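The Cheese Cube Must Be Stopped

By Sorcha Innes
2 August 2019

I have eaten lunch at 117 catered events. I know the number because I keep the name badges in a shoebox, and last month, looking for a stapler, I made the mistake of counting them. If you figure one tray of cubed cheese per event, and I assure you that you can, then I have stood in front of more orange dairy geometry than any adult should.

My complaint is with the menu. It is the same menu. I have been handed it in hotel basements and in a converted grain store outside Lernotstead, and at a dental supply conference I attended by accident and stayed at for the parking. There is a wrap, cut on the diagonal, held shut with a toothpick that has a little curl of cellophane on top. There is a pasta salad that tastes mainly of the refrigerator. There is a fruit platter that is two-thirds melon, and the melon is two-thirds rind-adjacent. And there is a tray of cookies, which goes first, and which the caterer has under-ordered every single time for what must be thirty years.

Why do we put up with it? I asked a woman who books events for a mid-sized firm in Ustton, and she was very frank. Her job, she said, is to make sure no one emails her afterward. People email about food they notice. They don't email about turkey wraps. The turkey wrap is the beige carpet of lunch, and she meant this as praise.

I see her point, and I still think she's wrong. She is spending real money to be forgotten. One quote she showed me, for a half-day meeting of 187 people, had a line for "enhanced beverage station" that turned out to be lemons. Another line was for "tabletop atmosphere," and I'd like to dwell on that one, as it came to more than the sandwiches.

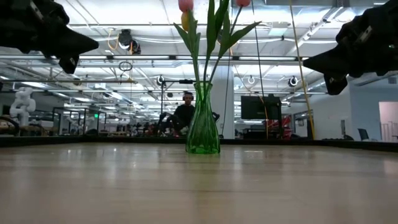
Tulips in green glass: the part of the table that gets a budget.

I have nothing against flowers. I like flowers. But I have sat through a good many lunches where the centerpiece was the freshest thing on the table by several days, and I've looked at a handful of stems and then at my plate and wondered which of us the planner had been thinking about. Somebody chose those stems. Somebody had a view on pink and yellow. I would like that same person to have a view on the potato salad.

It can be done, and it doesn't have to be fancy. The best catered lunch I ever had came from a place called Nzioka, which at the time was four people and a van. They brought one thing. It was a bean stew, in enormous pots, with flatbread and a bowl of chopped chilies on the side for anyone feeling brave. You could have it or you could not. Everyone had it. A man from accounts went back three times and then sat very still through the afternoon session with his eyes closed, and I think it was the happiest I've seen anybody at a budget meeting.

Compare that with Bustau, a caterer I'll name only because they sent me their brochure, twice. Bustau offers over 3000 menu combinations. I read as many pages as I could stand. What they have is 10 sandwiches and a great deal of arithmetic. You may have your sandwich on a roll or on "artisan slices." You may have it with chips, with different chips, or with a small bag of carrots for the person you are punishing. At no point does the brochure suggest that anyone cooks.

Choice is the great excuse of this business. The planner wants options so she is covered, and the caterer wants options so it looks like a lot of work. So we all get eight things made without much interest - when one thing made with some would have cost less and fed us better. Yes, there are allergies. Yes, there are vegetarians, and I have been one, in stretches. The bean stew managed it. A cook who is only making two dishes has time to read the list of who can't eat what, and a cook making nineteen has time to print a sticker.

I don't expect the wrap to vanish. It has outlived fax machines and it will outlive me. But if you are the person with the order form this month, try crossing out everything on it except the dish the caterer's own staff eat in the van. Ask them what it is. They'll look at you strangely - then they'll tell you, in some detail, and it won't have a toothpick in it.

And double the cookies.

More in Opinion
The Buffet Line Has Two Sides, People
Against the Tiny Plate
In Defense of Hotel Coffee (A Short Column)
Letters: Readers Respond on Box Lunches
What Your Wedding Caterer Wishes You'd Skip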